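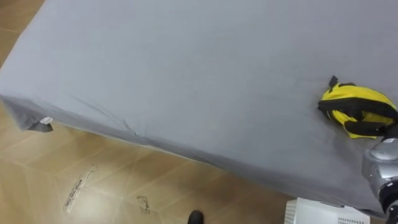
*Gray fitted sheet on a large mattress, with one corner still to be tucked under.*

# Bedding and Linen: Frequently Asked Questions

Dreltgate Residences, Housekeeping Office
Last revised 2024-12-25

These answers apply to all furnished rooms and apartments at Dreltgate. Residents of the Pumphrey annex should also read the section on linen exchange, as the arrangements there differ.

## Making the bed

**Is bedding supplied with my room?**

Yes. Each bed is supplied with two fitted sheets, two flat sheets, a mattress protector and pillowcases. Comforters are supplied on request. Residents may use their own bedding if they prefer, but the mattress protector must remain in place at all times.

**How do I fit the sheet so that it stays on?**

Begin at the head of the bed, on the side nearest the wall. Pull the first corner well over the mattress and push the elastic underneath, then go to the corner diagonally opposite and do the same. The two remaining corners will then go on with much less effort. Once all four are in place, run a hand along each side and push the lower hem under the mattress.

Most complaints about sheets coming off in the night concern a single corner. If the elastic is resting against the side of the mattress, the corner will hang loose and the rest of the sheet will follow it.

**The side of the sheet wrinkles even when the top is flat. Have I been given the wrong size?**

Not necessarily. Diagonal wrinkles along the side panel usually mean that the sheet has been pulled more firmly toward one end than the other. Release the nearest corner, ease the fabric back and tuck it again. If the hem will not reach the underside of the mattress at any point, the sheet is too small and should be exchanged.

**How can I tell which way around a fitted sheet goes?**

Look for the care label, which is sewn into the hem near one corner. On Dreltgate linen the labeled corner belongs at the foot of the bed, on the left as you stand facing the headboard. Sheets bought elsewhere may be labeled differently. On a square mattress the direction makes no difference.

**Am I required to iron the sheets?**

No. Light creases across the top of the bed are acceptable at room inspection.

## Bags and other items on the bed

**May I put luggage or bags on the bed?**

Small soft-sided bags may be placed on a made bed while you pack or unpack. Please check first that the underside is clean and that buckles and loose straps are not caught in the fabric. A filled bag will pull small folds into the sheet around it; these can be smoothed out by hand once the bag has been lifted off.

Hard suitcases and anything with wheels must stay on the floor or on the luggage rack. Wheel marks are the most frequent cause of replacement charges on light-colored linen, and they are not easy to remove from gray linen either.

**What should I do with items on the bed on linen exchange day?**

Clear the bed completely before 11 a.m. Housekeeping staff are not permitted to move residents' belongings. If a bag or clothing is left on the bed, clean linen will be placed on the chair and the bed will not be changed until the following exchange.

**May I store things under the mattress?**

No. Papers, flat boxes and clothing placed under the mattress interfere with the hem of the sheet and may damage the slats.

## Linen exchange and laundry

**How often is linen exchanged?**

Every 14 days in the main building. Place used sheets and pillowcases in the cloth sack provided and leave it inside your door. Comforters are collected twice a year, in April and again in the fall.

In the Pumphrey annex there is no collection. Residents bring their used linen to the linen room and receive a clean set over the counter.

**May I wash Dreltgate linen myself?**

You may. Follow the care label, and wash sheets separately from towels, which leave lint on darker fabric. Fasten zippers on anything washed in the same load. Do not use bleach on gray sheets – it leaves pale patches that cannot be reversed, and the sheet will be charged as damaged.

**My sheets come out of the dryer twisted into a ball. Is there a remedy?**

Dry no more than two sheets at a time. Stop the dryer halfway through, shake the sheets out and restart it. A fitted sheet tends to gather other items into its corners, so socks and pillowcases are best dried separately.

**How should a spare fitted sheet be stored?**

Turn the corners into one another so that all four are nested together, lay the sheet on a flat surface and fold the elastic edge inward to make a rectangle. Fold again until it fits the closet shelf. A rolled sheet is equally acceptable.

## Damage, loss and replacement

**The elastic has gone slack. Will I be charged?**

No. Worn elastic, thin patches and fading from ordinary washing are treated as normal use. Bring the sheet to the linen room for exchange.

**What are the charges for damage?**

A damaged or missing fitted sheet is charged at $14, and a mattress protector at $11. A mattress that has to be replaced because the protector was removed is charged at $200. Charges appear on the next monthly statement.

**I found a stain on a sheet that I have only just received. What should I do?**

Report it within five days and it will be exchanged without charge. Please do not attempt to treat the stain first, as this makes it difficult to establish when it occurred.

**I left something in the bedding that was collected. Can it be recovered?**

Often, yes. Linen sacks are checked before washing, and items found are held at the housekeeping desk for 14 days. When you inquire, please give your room number, the collection date and a short description of the item.

**How do I appeal a charge?**

Write to Gwilym Watkins, Residence Manager, and state the date of the charge and your reasons. A written reply is normally issued within five working days. The sheet or other item in question is kept until the appeal is closed, and you may ask to see it.

## Contacts

- Linen exchange and replacements, main building: Sille Bundgaard
- Linen room, Pumphrey annex: Nikau Tapsell
- Appeals and monthly statements: Gwilym Watkins

Inquiries may be left at the housekeeping desk outside office hours – forms are kept in the tray beside the key cabinet.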